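Cómo comprobar si tus demostraciones en simulación sirven para algo antes de entrenar con ellas

Chie Nagano, 18 de abril de 2022

Llevo un tiempo leyendo artículos que prometen políticas de manipulación doméstica entrenadas casi por completo en casas simuladas. Las curvas son bonitas. Luego uno pide las demostraciones originales, las reproduce y descubre que una parte no enseña lo que dice la etiqueta. Este tutorial recoge el filtro que usamos con Pivach, nuestro conjunto de tareas domésticas grabado en el simulador Lokusley. Son 345 demostraciones y el método no tiene nada de novedoso. Tampoco garantiza que la política funcione en una casa de verdad; eso no lo garantiza ningún filtro que yo conozca.

Qué necesitas

El simulador con la misma versión que se usó al grabar, los archivos de estado (no solo el vídeo) y paciencia. Si solo te han dado el vídeo, pide los estados. Si no te los dan, desconfía de la tabla de resultados.

Paso 1. Reproduce los estados y vuelve a renderizar

Carga cada demostración y reproduce la secuencia de estados sin ejecutar las acciones. Guarda las vistas que recibirá la política, con su resolución final, y míralas a ese tamaño. En nuestro caso hay papeleras en un rincón, ventanas con ciudad al fondo y franjas de sol sobre el suelo gris.

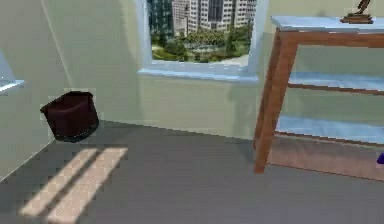 ¿Basta con reproducir los estados para dar por buena una demostración?

Solo demuestra que el archivo se lee y que la escena se reconstruye. Para saber si las acciones grabadas llevan al mismo resultado hay que ejecutarlas desde el estado inicial y comparar, y ahí es donde suelen aparecer los problemas.

Paso 2. Ejecuta las acciones en bucle abierto

Parte del estado inicial y aplica las acciones tal como se guardaron. Compara la pose final de los objetos relevantes con la del archivo. Fija el límite de 2000 pasos por episodio antes de empezar y no lo toques después, por mucho que mejore el porcentaje.

Los muebles articulados merecen revisión aparte. Un par de puertas de madera abiertas, con sus tiradores verticales plateados, puede parecer un éxito en una vista fija. Consulta el ángulo de cada bisagra en el estado y averigua si ya estaban así en el primer paso. Si lo estaban, la tarea de abrir se cumple sin mover un dedo — y la métrica la cuenta igual.
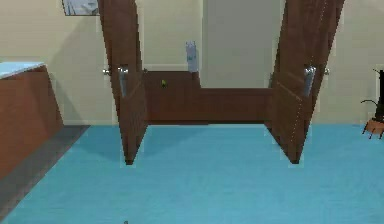
Paso 3. Separa lo que ve la política de lo que sabe el simulador

La condición de éxito se calcula con la posición exacta de cada objeto. La política no dispone de eso, o no debería. Recorre las observaciones y anota en qué tramos el objeto objetivo ocupa píxeles suficientes para distinguirlo. Un carrito de juguete gris azulado en medio de una alfombra azul claro es un buen caso de prueba: el color ayuda poco y conviene comprobar la segmentación antes de culpar al codificador visual.

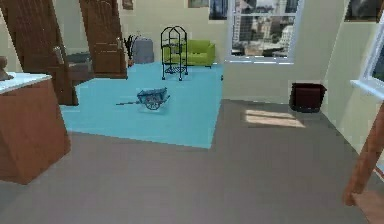 El umbral que usamos es de 8 píxeles en el lado menor de la máscara. Es arbitrario. Lo elegimos mirando ejemplos, y quien tenga un criterio mejor debería usarlo y publicarlo. Lo que no me convence es la práctica de Lavoie, el cargador que heredamos, que por defecto no aplica ningún umbral y deja pasar episodios enteros en los que el objeto no aparece.

Con la navegación entre habitaciones ocurre algo parecido. Desde un vano con la puerta abierta, una figura pequeña sobre el suelo de madera de la sala siguiente puede quedarse en una mancha amarilla y oscura. Antes de asignarle una etiqueta, contrasta la máscara con el identificador del objeto en el simulador.

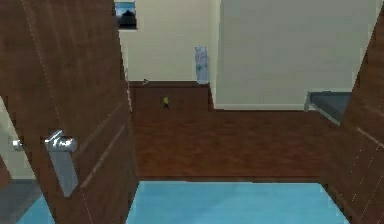 Guarda el resultado de esa comparación junto a la demostración, en el mismo archivo, con la versión del simulador y la semilla. En diciembre perdimos la correspondencia por tenerla en una hoja aparte y hubo que repetir los dos primeros pasos.

Paso 4. Entrena dos veces

Entrena una política con todo el conjunto y otra con el filtrado. Usa 2 semillas como mínimo para cada una, aunque son pocas para afirmar gran cosa. Añade un control que casi siempre falta: un subconjunto elegido al azar del mismo tamaño que el filtrado. Sin él no sabrás si la diferencia viene de la calidad o de la cantidad.

Evalúa en escenas que no se hayan usado para ajustar el filtro. Nosotros reservamos las de Grelico, con otra distribución de muebles. Si la mejora desaparece ahí, publícalo también. El filtro puede estar eligiendo episodios fáciles, y eso explicaría una buena cifra sin que la política haya aprendido nada útil sobre puertas ni sobre carritos.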